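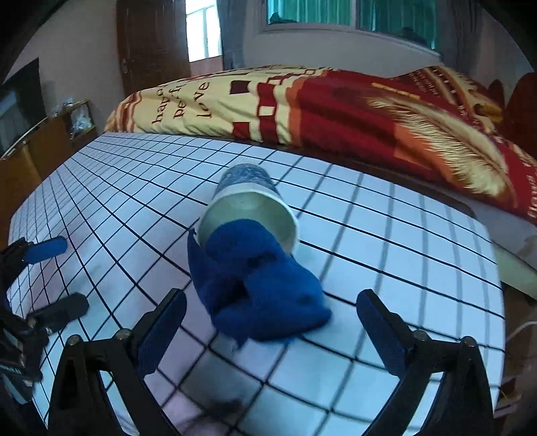

A blue cloth at the mouth of a paper cup, with the open fingers of a hand-held gripper on either side of the cloth and a second gripper at the left edge.

Teach the robot with your own hands

October 17, 2019

I have spent a good part of this year showing machines how to do small household jobs, and I have come to a view that not everyone I work with shares. If you want a robot to learn a task that people do with their hands, the person showing it should be standing at the table, holding the gripper. They should not be in a chair across the room with a joystick.

There are two camps. One drives the real arm by remote control and records what it does. The other leaves the arm out of it, gives a person a gripper with the same fingers the arm will wear, and records the person doing the job. Skirnier, where I started, belonged to the first camp. The Flallska project, where I am now, belongs to the second.

Remote control has one strong argument. Whatever the operator gets the arm to do, the arm can do. You never record a motion the joints can't reach, or a turn of the wrist that only a human elbow would allow. I take that seriously. We have thrown out hand-held recordings for exactly this fault, and the person who made them had no idea anything was wrong, as it all felt natural.

But look at what remote control does to the person. At Skirnier it took me most of August to get comfortable with the controls, and even then I moved like someone wearing oven mitts. I would bring the fingers down, stop, check the side view, go down a bit more, stop again. Every one of those stops went into the recording. A robot that learns from it learns my hesitation along with the job, and there is no easy way to tell it which part was which.

Cloth is where this shows up worst. A cup is fairly easy. It has one shape, and if you close on the wall of it gently it stays that shape. A cloth has a different shape every time you let go of it. To get hold of one you look for a fold standing up, come in from both sides, and adjust as it gives. People do that without thinking about it. Through a joystick it becomes a string of separate decisions, and most of the feel is gone.

Put the cloth against the mouth of a paper cup and you have both problems together. The cup is light and rolls if you bump it, and the fabric can catch on the rim. With a hand-held gripper I can feel a snag through the handle and ease off. On the remote setup I used, I found out about a snag when the cup moved.

I did keep a tally once, for an argument at work. In one day on the remote arm I got 60 recordings I was willing to keep. On the hand-held gripper, with the same sort of cup and cloth, I got 363. I don't claim that settles anything. I had more practice by then, and somebody else might do better on the arm than I did. Still, it is a big gap, and my back and eyes felt better at the end of the second day too.

The other thing I would argue for is ordinary rooms. A remote arm is bolted to something. It lives in a lab, and so everything it learns, it learns in a lab, under the same lights and against the same wall. Grippers you can carry go wherever there is a table. A bedroom with a loud blanket and a bright window is a better classroom than a clean bench, as long as the robot is meant to end up in somebody's home. A colleague who came over from Furtună complained that rooms like that are messy to learn from. They are. So are the ones people live in.

I will grant some limits. Hand-held work is only good for jobs that two fingers can do. It tells you little about heavy things, where the strength of the arm matters more than the path it takes. And it depends on the person holding back. You have to resist poking the cloth straight with a spare finger, or steadying the cup with your wrist. We had 23 recordings from one afternoon that had to go in the bin because of that kind of help, and some of them were mine.

There is also a case for mixing the two. Cokby, the small firm that makes our mounts, has suggested recording most of a job by hand and then using the arm only for corrections, taking over when it goes wrong and showing it the way out. We have tried this on 3 tasks so far. I like it. It uses remote control for the one thing I think it does well, putting a real arm right at the moment it needs it.

What I would not do is start there. If a group asked me tomorrow how to spend its first money, I would tell them to leave the arm in its crate for a while. Get a pair of grippers, find a table, and practise on whatever is in the cupboard until the movements look dull to anyone watching. The arm can come out once there is something worth teaching it.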